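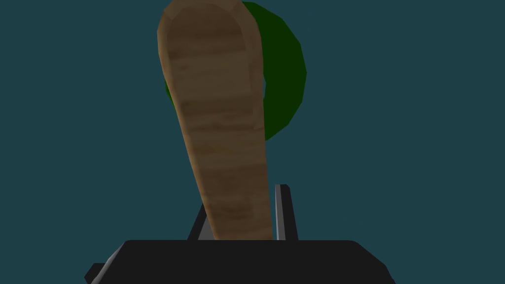
*Stillberg, September 2025*

# Chapter 12: Grasp Checking from the Wrist View

The wrist view in simulation is often the first place a planning error shows up. In the opening render, a wooden part passes between the two fingers and covers most of a green round shape behind it. From this view alone, software can't say with certainty whether the part is held or about to be held. The contact solver can, and this chapter is concerned with getting the two sources to agree.

We use the Jokano simulator throughout, with the physics loop at 1000 Hz and the renderer at 20 Hz. The two clocks are independent. A rendered view may therefore be paired with a contact state from a later step – a common fault in student code. Section 12.1 gives a buffer that stores both under one step index.

Meshes are kept coarse. The faceted outlines on the wood and on the green shape are flat polygons, and contact normals jump where two facets meet if the same mesh is used for collision. Section 12.2 covers smoothing these normals before they reach the grip controller.

Readers should have the Zerkivel planner from Chapter 11 installed and passing its own tests. Set the random seed to 1007 to match the printed results.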